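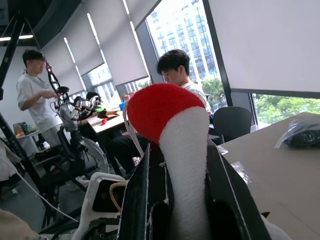 # How does a basketball draft work?

Every year, new players join professional basketball leagues. Many of them do not get to pick their team. The teams pick them, one at a time, in an event called a **draft**.

We will use a small league with four teams: Berkdale, Norkberg, Tanui and Pakelent.

## Why have a draft?

Imagine that every new player could join any team. Most of the best ones might choose the team with the most money or the biggest arena. Say Berkdale plays in front of 3,000 people and Tanui plays in front of 1,017. Berkdale could pay more, so it would keep getting stronger, and the games would soon be dull to watch.

A draft shares the new players out.

## Who picks first?

Usually the teams that did badly last season get the early picks. If Tanui finished last, Tanui may choose first. The champions choose near the end.

There is a problem with this. A team that is already doing badly might lose games on purpose to get the first pick. This is called **tanking**, and fans do not like it.

To make tanking less useful, some leagues hold a **lottery**. The weakest teams get the best chance of picking first, but they are not certain to. It is a bit like a raffle where Tanui has four tickets, Pakelent has three, Norkberg has two and Berkdale has one. Tanui will probably do well, but Berkdale could still win.

## What happens on draft day?

1. A player who wants to be chosen has already put their name on a list. This is called **declaring** for the draft.
2. The first team has a few minutes to decide.
3. Someone from the league reads out the name.
4. The next team picks from the players who are left.
5. When every team has had a turn, round one is over and round two begins.

In some drafts the order stays the same in each round. In others it turns round, so the team that picked last in round one picks first in round two. That kind is called a **snake draft**.

## How do teams choose?

Teams send people called **scouts** to watch games. Scouts look at shooting, passing and defending. They also watch how a player behaves when the team is losing.

Teams think about what they need, too. If Norkberg already has three good guards – the players who usually bring the ball up the court – it may want someone tall who can catch rebounds.

## Can a team swap its pick?

In many leagues, yes. Pakelent could give its first pick to Norkberg and get an experienced player back. Teams sometimes even trade picks for drafts that are years away.

## What if a player is not picked?

They are called **undrafted**. They can often still try out for a team, or play in another country. Some undrafted players go on to have long careers.

## Words to remember

- **Draft:** the event where teams take turns to choose new players
- **Pick:** one turn in the draft, or the player chosen
- **Round:** one full set of turns
- **Scout:** a person who studies players for a team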